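Home Topics Food Materials Quiz Glossary

Why Fruit Has a Peel

A peel is the outer layer of a fruit. It holds water in and keeps germs out. Without a peel, the soft part inside dries quickly and begins to rot.
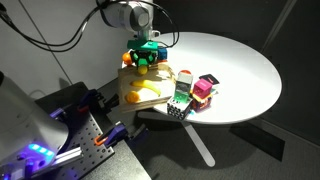 Peels differ in thickness. An orange peel has two layers: a colored outside that contains oil, and a white, spongy inside. A banana peel has no spongy layer of this kind and bruises easily. On a tray, a banana should lie on top, like the yellow one on the wooden tray, with no heavy fruit resting on it. A bruise forms when cells break and their contents mix with air.

Text: Lowri Sayce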